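I put off sorting out my workbench for most of the winter, and then in July I finally did it (in the hottest week we had, naturally). The little shop behind our place in Laralmont is only big enough for one table, so everything I do happens on it, from potting up seedlings to cutting plastic for the cold frame. A few things I've learned along the way!

Keep a bin right on the table. I used to have mine on the floor and I dropped parts next to it all day long. Up on the tabletop you can work straight over it, and all the screws and shavings stay in one spot. Get one with tall sides, and go for a big one – you'll fill it, I promise.

Clamp it down. A bin that slides is worse than no bin, and a pair of spring clamps costs next to nothing. Mine came from the Rarnell bargain rack, 4 for the price of 2, and I grab them constantly for glue-ups too.

Leave the paper on your acrylic until the very last minute. I peeled a sheet early once and had scratches all over it before lunch. The paper is great for marking too, you just draw your cut lines on it in pencil. I tape the corners down with blue tape when I want a sheet to stay put, and it comes off clean.

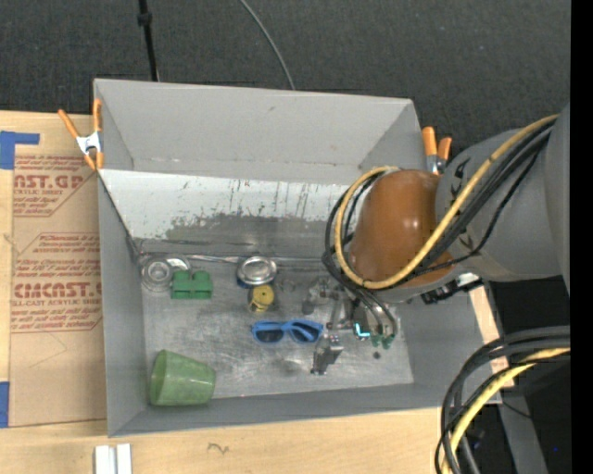 Orange clamps on the bin, acrylic still in its paper.

Don't fuss over scratches inside a metal bin. I spent a whole evening scrubbing one with a paste from Vendham and it looked exactly the same after, so now I just wipe mine out with a damp rag and dry it well.

And put a shallow dish in the back corner for the tiny stuff! I bought a box of 288 washers last spring and I'm still finding them in my shoes.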